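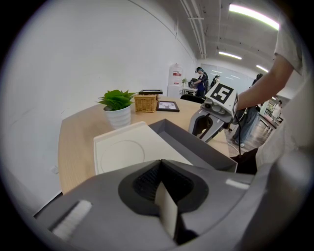
White lid, grey base: a box open on a light wooden table, with a potted plant and a woven basket behind it.

The Short Inventory
What belongs on a shared table, and how to keep it there

A shared table collects objects at a steady rate. Chargers, pens, a tape measure, somebody's reading glasses. Most storage advice deals with cupboards and shelving and stops at the tabletop, where the clutter is more visible and the available depth is much smaller.

Vija Vasiliauskas fits out small workrooms through her firm, Clovgate, and keeps a written standard for tabletops. It runs to a single page. The standard allows one closed box, one basket, one plant and a pair of frames on any table up to 800 mm deep. Anything beyond that goes underneath or on a wall.

"The box does the work," she says. "The rest is there so that people don't treat the table as a bench."

Clovgate's preferred box has a rigid lid and a shallow base. Depth matters more than footprint. In a deep box, small items stack and the bottom layer is forgotten. Vasiliauskas specifies an internal depth of 62 mm, enough for a stapler on its side and too little for two layers of anything else. A dark interior hides scuffs and pencil marks. A pale lid shows dust, which she regards as useful information about how often the box is opened.

Lid clearance is the usual failure. A box pushed hard against a basket or a wall can't be opened without moving one of them, and people who have to move something tend to leave the lid off. The box should sit near the working edge with free space on the side where the lid travels. On a curved table the clearance is measured from the narrowest point.

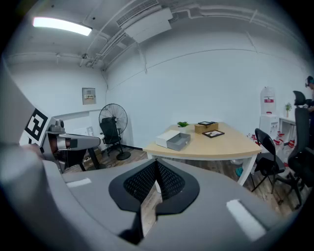 Drawers behave differently from lids. A drawer needs space in front only, so the plant or basket can stand close behind it, but it also needs a body heavy enough to stay put when the drawer is pulled. Light boxes slide. Four small felt pads make this worse; thin rubber ones cure it. The Skarnance range, which Clovgate used until last January, shipped with felt, and Vasiliauskas's crew replaced the pads on every unit before delivery.

The basket takes what has no fixed shape: cloths, cable ties, a folded bag. Woven baskets are forgiving on this point and poor on every other. They catch crumbs, and they can't be wiped, only brushed or shaken out. A lid helps if it is hinged. A loose lid will be somewhere else within a month.

Plants are a matter of pot diameter and saucer. Ifeoma Oyewole, who supplies foliage to offices and waiting rooms under the name Vallora, recommends an inner pot that lifts out for watering at the sink. Watering on the table is how veneers get ringed. She also recommends a quarter turn each week, although she concedes that very few clients do it.

"Buy a leafy one and keep it low," Oyewole says. "If you have to lean around it to talk to someone, it's the wrong plant."
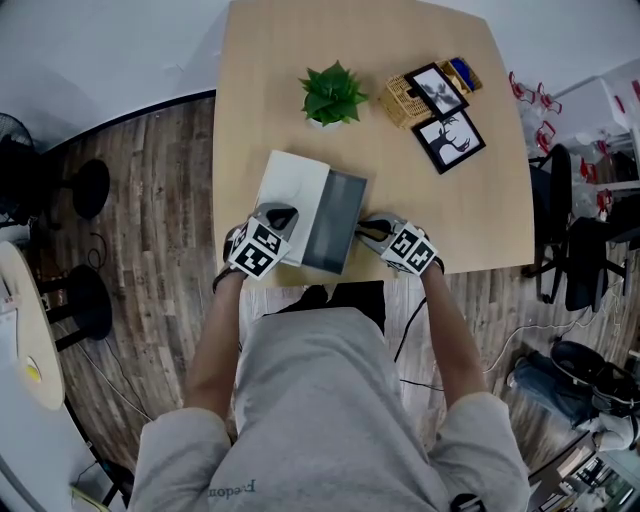

Frames cause more argument than any other item. A frame standing on its strut occupies little surface but falls over when the table is bumped, and on a table used from both sides half the users see the back. Leaning it against the basket is steadier, provided the basket has some weight in it. Laid flat, a frame is stable and reads well from above, and it will be used as a coaster. Simple high-contrast prints survive distance and glare better than photographs do. Silhouettes are a safe choice.

Resetting the table at the end of the day follows a set order in the Clovgate standard. Loose items go into the box, and the box is closed and squared to the near edge with both hands, one at each side. Pushing from one side only turns it. The basket and plant go to the back, the frames after them. The surface is wiped last, with a barely damp cloth and along the grain.

Vasiliauskas allows 23 mm between the box and the table edge, a figure she arrived at by measuring where people rested their wrists. Her next revision will cover tables 1,000 mm deep, where a second box is permitted as long as it is the same height as the first.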